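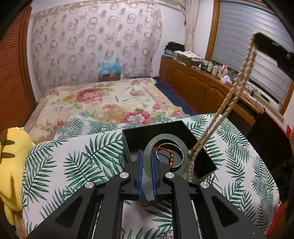
A jade bangle and an open black box with more bracelets in it

Home Cards Paper Tools Contact

Keeping Card Stock Flat and Scores Clean

June, by the Yeon Paper Room

Most of the questions I get are about fold lines that crack and card bases that curl before they ever reach the envelope. Both can be fixed at the workbench without buying much.

Find the grain first. Bend the sheet lightly in one direction, then the other. The way that bends easily runs with the grain, and your main fold should go that way. If the card has to fold across the grain, score it twice with light pressure. One heavy pass breaks the top fibers and the color core shows.

Score on the outside of the fold, then fold away from the groove so the small ridge ends up inside. Crease with a bone folder through a scrap of copy paper, or you will get shiny marks on dark stock.

For curled sheets, stack them with the curl facing down under a heavy book. I leave mine for roughly 40 hours. Don't iron coated stock.

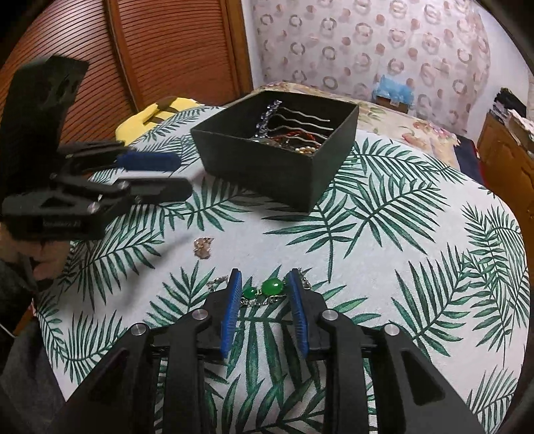
Two green stones on a silver chain

Wet glue is the usual reason a finished card warps. Use a thin line 1/8" in from the edge and skip the middle of the panel. On a large layered front I switch to tape runner, and keep the wet glue for small die cuts that need to be nudged into place.

If your die leaves bits of paper in the corners, run a square of wax paper between the die and the card stock. Change it after 10 cuts or so, when it starts to look chewed. A shim under the weak spot works better than adding pressure to the whole plate.

I keep Nustberg white for bases and the Prendavance smooth for stamping. They are close in weight but the white is not the same, so don't mix them on one card. Offcuts wider than 1" go in a shallow tray sorted by color. Anything narrower gets thrown out.

Store full sheets lying down. Upright holders are fine if they are packed snug, but a half-full one lets the paper slump, and then you are back to the heavy book.

3 comments

papercrane13
Does the wax paper leave anything on the card? I want to ink over the die cut after.

Yeon Paper Room
A little, sometimes. Wipe it with a dry cloth and test your ink on a scrap.

scorelines2223
I had been scoring on the inside all this time. Tried it your way on some navy stock and the fold came out with no white showing. Thank you!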